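Kurdale Audio Support
Ticket status: Closed – fixed
Opened by: Hamish Halliday, Clametholm
Opened: Sun 1 July
Equipment: Elov belt-drive turntable, Pollock phono preamp, older stereo receiver, two bookshelf speakers
Subject: Low hum through both speakers on phono only

Customer, first message

Hi all! First of all, I love this turntable. I had it running by lunchtime and I've played my way through most of a crate of my uncle's old records, some of which I haven't heard since I was a kid, and the brass on them sounds fantastic. So this is a happy person writing to you with one problem.

There's a hum. Low, steady, both speakers, same on the left as on the right. It's there when the needle is up and it's there when the needle is down. With the volume at a normal level you hear it between tracks. Turn it up for a good loud side and you hear it under the quiet parts too. The receiver's own radio is dead quiet, and so is the CD player.

Everything is on one power strip. The turntable goes to the Pollock with the cable that came in the box, the Pollock goes to an input on the receiver marked AUX. The little green ground wire from the turntable is on the screw at the back of the preamp, and I did tighten it.

Is this a bad cartridge? I really hope not. Happy to try anything, I've got a free evening and a screwdriver.

Support, reply

Hello Hamish, glad the records are sounding good. From what you describe it is very unlikely to be the cartridge. A cartridge or headshell fault usually shows up on one side, or as a louder buzz that changes when you touch the tonearm. A steady low tone in both channels that ignores the needle is nearly always a grounding matter or something with a transformer sitting too close.

Please try these in order and note what happens after each. Turn the volume all the way down every time before you move a cable.

Step 1. Unplug the turntable's audio cable from the preamp, leaving the preamp on and connected to the receiver. Listen.
Step 2. Reconnect it. Touch a finger to the metal of the tonearm. Listen for a change.
Step 3. Loosen the ground wire, look at the spade end, clean it, put it back under the washer.
Step 4. Move the preamp as far from the receiver as the cable lets you.
Step 5. With the turntable motor off, then on, compare.

Customer, results of first round

Okay! Did all of these, and this was more fun than I expected.

Step 1. Hum still there with the turntable's cable out. Quieter, but the same note. I played it to my sister over the phone and she says it's a B flat or close to it, which pleased her a lot.
Step 2. No change when touching the arm. 
Step 3. The spade was a bit grubby so I gave it a rub with fine sandpaper. Maybe a hair better? I wouldn't swear to it.
Step 4. This made a real difference. The preamp had been sitting right on top of the receiver (it fits so nicely there) and when I moved it out to the end of the shelf, part of the hum went away. The part that went was sort of an edge on top of the tone. The low part stayed put.
Step 5. Same with motor on or off.

I've left the preamp on the end of the shelf. Already happier. What next?

Support, reply

Excellent notes, thank you. You had two hums stacked together. The edge was the preamp picking up the receiver's power transformer, and moving it took care of that. Please don't put it back on top, however well it fits.

The low part that remains even with the turntable disconnected points further down the chain. Please list everything else that is connected to the receiver, including anything you don't use much. Include TVs, game consoles, computers and any antenna.

Customer, the list

So, going by what I can see with a flashlight behind the shelf:

CD player.
Television, going into the tape input so that movies come through the good speakers. The television is on the cable company's box.
FM antenna, the T-shaped wire kind, pinned to the wall.
Headphone extension that goes nowhere, I think it belonged to the last receiver.

I should say the TV isn't on when I'm playing records. The box is always on, though, it takes forever to start up.

Also I found a 45 adapter back there that I'd been missing since April, so this ticket has paid for itself!

Support, reply

The television is our main suspect. A cable box is connected to the outside line, and the outside line has its own ground where it enters the building. Your receiver has another path to ground through the power strip. When those two meet through the audio cable, a small current can run around the loop and you hear it as hum. It doesn't matter whether the TV is switched on.

You'd expect to hear it on the radio and the CD player as well, and sometimes people do. With a phono preamp in the chain it can be much more obvious, as the signal there is tiny and gets boosted a great deal before it reaches the receiver. The wiring inside older receivers also varies in how well one input is kept away from another.

Test A. Volume down. Unscrew the round cable line from the back of the cable box, leaving everything else as it is. Volume back up. Listen.
Test B. If the hum stays, reconnect that line and unplug the TV's audio cable from the receiver.
Test C. If the hum still stays, unplug everything from the receiver apart from the preamp and the speakers.

Please do not remove or tape over the third prong on any power plug, whatever you may read elsewhere. It can stop a hum and it can also get somebody hurt.

Customer, results of second round

TEST A!!! Silence! I unscrewed the cable line and the hum just stopped. I did it again to be sure. On, hum. Off, nothing. I did it 11 times in the end, mostly for the pleasure of it.

I put on the quietest thing I own, a solo guitar record, and I could hear the player breathing. I've had that record for years on other turntables and never heard him breathe.

I skipped Test B and Test C, hope that's okay. The trouble is that I do need the cable line connected, there are other people in this house and they like television. Is there a way to have both?

Support, reply

There is, and it's cheap. You need a ground loop isolator. There are two kinds:

One goes on the round cable line, between the wall and the cable box. It passes the TV signal and blocks the loop. Check with your cable company before buying if your internet comes through the same line, as some isolators don't pass everything a modem needs.

The other goes on the audio cable between the TV and the receiver. It has a small transformer inside for each channel. The cheapest ones thin out the bass a little, but that only affects TV sound and never touches your records.

In your case we'd start with the second kind. If your TV has an optical output, a small optical converter feeding the receiver does the same job, with no electrical connection between the two at all.

Customer, update

Ordered the audio one. It says three days, so for now I'm unplugging the TV audio on record nights.

While I wait, a side thing. I've been reading the manual properly (I know) and I set the tracking force again from scratch. I had it too light! The "s" sounds on vocals are much cleaner now. I also leveled the shelf with a folded card under the left foot. Would you add a line about leveling to your hum page? It has nothing to do with hum but people who are back there with a flashlight may as well do it. 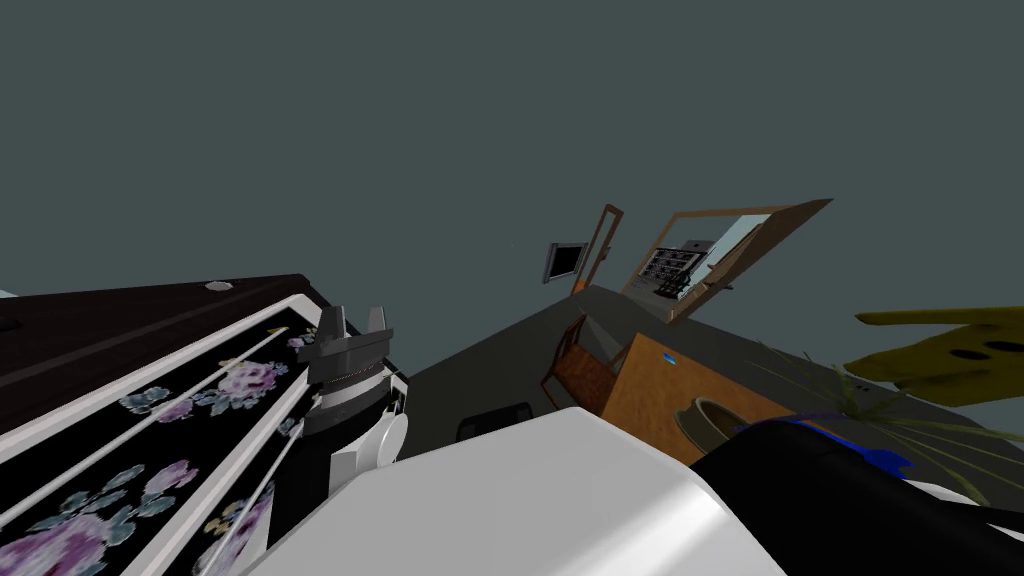 Can I make the green ground wire longer if I want the preamp farther away?

Any thin insulated copper wire will do for the extra length, as long as the join is tight and covered. Keep the audio cable itself short, though. A long run between turntable and preamp picks up more noise and can dull the treble with some cartridges.

Customer, final update

Isolator came, took less than a minute to fit. TV audio in, cable line on, box on, volume up to where I'd never normally have it. Nothing but a very faint hiss if I put my ear on the speaker.

For anyone who finds this ticket by searching, my order of things was:

Preamp off the top of the receiver – fixed the edge.
Ground spade cleaned – maybe a little.
Cable line unscrewed as a test – found the loop.
Isolator on the TV audio cable – fixed it for good.

I've got 12 records lined up for the weekend, seven of them ones I'd given up on as noisy pressings. They weren't noisy! Thank you so much, this has been a joy.

Support, closing note

Confirmed fixed by customer. Cause: ground loop through cable TV line, plus preamp placed on receiver. No parts replaced, no return. Leveling note passed on for the hum page. The faint hiss at high volume is normal for this preamp.

Ticket closed. Reply to this message to reopen.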